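Chapter 6
What a Floor Costs: Reading Life-Cycle Claims

Buildings are full of numbers that sound settled. A brochure says a floor will last fifty years, a consultant says it will pay for itself in twelve, and both figures end up in a budget that people treat as fact. This chapter asks you to slow down before you copy such a figure into your own work. Most of the time, the first question is who did the measuring.

Take the town of Stallville, which replaced the flooring in its Masson Street library annex. Two bids came in. Nelline offered sheet vinyl at a purchase price of $3,000 for the reading area. Stakama offered tile for the same area at $1,075 more and argued that it would be cheaper in the long run. Its proposal promised savings of $500 a year on cleaning and repair. The town accepted the tile, and the local paper called the choice thrifty.

Was it? The $500 came from a table supplied with the proposal, and the table compared tile with carpet. Vinyl did not appear in it. When the town's own building office worked through its cleaning records, the most it could defend was $200 a year.

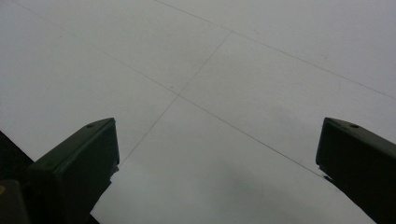
At that rate the extra money comes back in a little under five and a half years, assuming the savings hold steady. They may not. Grout needs attention as it ages, and the proposal gave it one line. It also left out the cost of closing the annex while the work was done, which the town paid for out of a different account and so never counted against the floor.

None of this shows that the tile was a bad purchase. It may well outlast the vinyl. The trouble is that the claim was accepted before anyone had checked what was being compared with what.

Section 6.1 sets out the parts of a life-cycle estimate and the places where they are usually padded. Section 6.2 returns to the Stallville bids and reworks them using three different service lives.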